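Tackle Workshop Notebook
Nidville Bench
November

Entry opened 6:40 a.m.

Purpose of this entry: to record the condition of the bait-casting reels and terminal tackle returned from the Nornness estuary outings, the work carried out on them, and the rigging plan for the cold-water period. Colleagues taking over the bench should read the section on drag washers before they open any reel from the second rack.

The water at the Nornness landing has dropped enough that the speckled trout have left the outer flats. Tuncay Çetinkaya reports that the fish are now holding in the deeper bends of the river, close to the bottom, and that the bite is slow until mid-morning. He asks for lighter leaders and slower presentations on all client rods. The redfish remain on the shell banks at the lower end and are less affected. The sheepshead have begun to gather at the bridge pilings, and the rods for that work are to be kept separate from the trout rods, as they were not last season.

Gönül Kozan has confirmed that the bench is to have every client rod ready before the first outing of the new schedule. The rods used by the guides themselves come second.

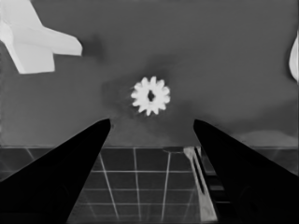

REELS

Ten reels were returned from the estuary boats. All were rinsed at the landing, but the rinse was done under pressure in at least three cases, and salt had been driven past the side plate. The guides are again asked to use a light spray with the drag tightened down, and then to back the drag off before storage. This has been written on the card above the landing sink. The card should be replaced when it becomes hard to read.

Reel with the green tape on the foot: handle turned roughly under load and smoothly without load. Opened, cleaned, and inspected. The pinion showed wear on one side of the teeth. The main gear was in fair order. Replaced the pinion only. On reassembly the roughness was reduced but had not gone. I suspect the main gear has taken the shape of the old pinion and that the two should have been changed together. Second opinion requested from Serpil Öztürkmen.

Later, same reel: Serpil agrees. Main gear changed as well. Smooth under load with the spring scale on the line. The old pair has been bagged and labeled, and is not to go back into the parts drawer.

Reel marked Dursun boat, port side: level wind stuck at the left end of its travel. The pawl was packed with dried grease and fine sand. Cleaned the pawl and the worm shaft with solvent and a soft brush, then oiled lightly. No grease is to be used on the worm shaft in future. Grease holds sand, and every stuck level wind on this bench since spring has had grease on the shaft.

Reel marked Dursun boat, starboard side: same treatment, though this one had not yet stuck.

Two reels with no marking: anti-reverse slipping when cold. Both had too much oil in the one-way bearing. Flushed, dried, and given the smallest possible amount of light oil. Left overnight in the unheated shed. To be tried first thing.

The remaining reels needed routine service only and are on the upper rack.

Drag washers, second rack. Those reels were fitted last winter with the thinner washers from the Fekby parts order. They work well but must go in dry. If a colleague greases them out of habit, the drag will start to jump, and the fault will look like a bent spindle. I lost most of a morning to this. A strip of red tape has been put on the side plate of each one.

LINE AND LEADER

The stock of braid is sufficient. The stock of fluorocarbon leader is not. The trout rods will take a lighter leader than we used in the fall, and we hold only one full spool of that weight. İlker Işık has been asked to order more, and to order it from the usual supplier even if the delivery is slower. The substitute we were sent last time was stiff in cold air and would not seat properly in the knot.

Knot trials were repeated with the present leader. The double uni held in every pull. The slimmer knot that Tuncay prefers held when tied indoors, and slipped twice when tied on the dock with cold hands. I do not say the knot is at fault. For client rods, however, the double uni will be used until someone shows me a reason to change. Guides may tie what they like on their own rods.
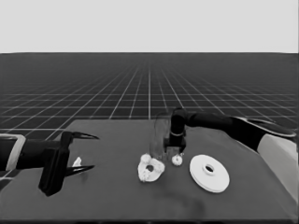 It should be added that the dock ties were made before sunrise and without a light, so the trial was harder on the slimmer knot than it needed to be. Tuncay has asked that it be run again in fair conditions, and this will be done when the new leader arrives. He will tie one half of the set and Saadet Güler the other, neither of them knowing which knots are to be pulled first.

Hooks and jig heads were counted at the close of the fall season. We hold 188 jig heads fit for use. The rest had rust at the eye or a chipped point and have been set aside. Chipped points can be dressed with the fine stone if the hook is otherwise sound. Rust at the eye is a reason to discard. It cuts the leader, and it does so on the better fish.

For river work the lighter heads should be used wherever the current allows. Saadet has been fishing the upper bend on her own time and finds that the trout take the bait as it settles, and refuse it when it is lifted sharply. She lets it rest on the bottom, moves it the width of a hand, and lets it rest again. She had her best fish on a plain, dull-colored plastic shrimp. The bright tails that sold so well in summer did nothing for her.

Live shrimp will be carried for clients who have little practice with artificials. The bait tank at the landing has been scrubbed and refilled. The air pump is noisy but is delivering properly. A spare diaphragm is in the blue tin -- please do not use it on the boat pumps, which take a different size.

SHEEPSHEAD RODS

Three rods have been set up for the bridge. Short leader, strong small hook, and an egg sinker just heavy enough to hold beside the piling. Fiddler crabs are hard to find at this time of year, and the guides may have to make do with cut shrimp and barnacle. Clients are to be told at the landing that the bite is light and that most fish will be missed. It spares the guide from explaining it on the water to someone who has just lost a fourth bait.

Serpil raised the matter of the rod tips. One tip guide was found cracked, with the ring loose in its seat. It would have cut braid within a few casts. All tips were then checked by drawing a piece of cotton through the rings. One further tip caught the cotton and was replaced. The cotton test is to be made part of routine service and will be added to the bench sheet. 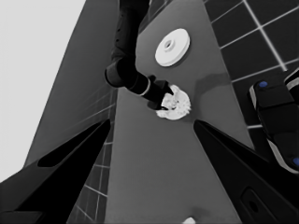
OPEN ITEMS

Try the two unmarked reels from the cold shed. If either slips again, fit a new bearing and do not spend further time on the old one.

Leader order: İlker to confirm. The sum set aside for line and terminal tackle this season is 800, and the leader should come out of that before any new lures are considered.

Repeat the knot trial, as described.

Ask the Dursun crew whether the port reel was ever dropped. There is a flat spot on the rim of the spool that I dressed with fine paper, but I would like to know how it came to be there.

Return the borrowed spring scale to Gönül and request one for the bench. The old bench scale reads heavy at the low end and should not be used to set drag on the trout rods.

Note added 4:15 p.m. Tuncay called from the landing. The wind has gone into the north and the water on the flats is falling out fast. He expects the trout to be stacked in the second bend by morning and wants four client rods sent down tonight with the light heads already tied. Rods pulled from the upper rack, leaders tied with the double uni, drags set with the borrowed scale. Saadet is driving them down. One of the four has a reel from the second rack with red tape on it, and she has been told to leave it dry.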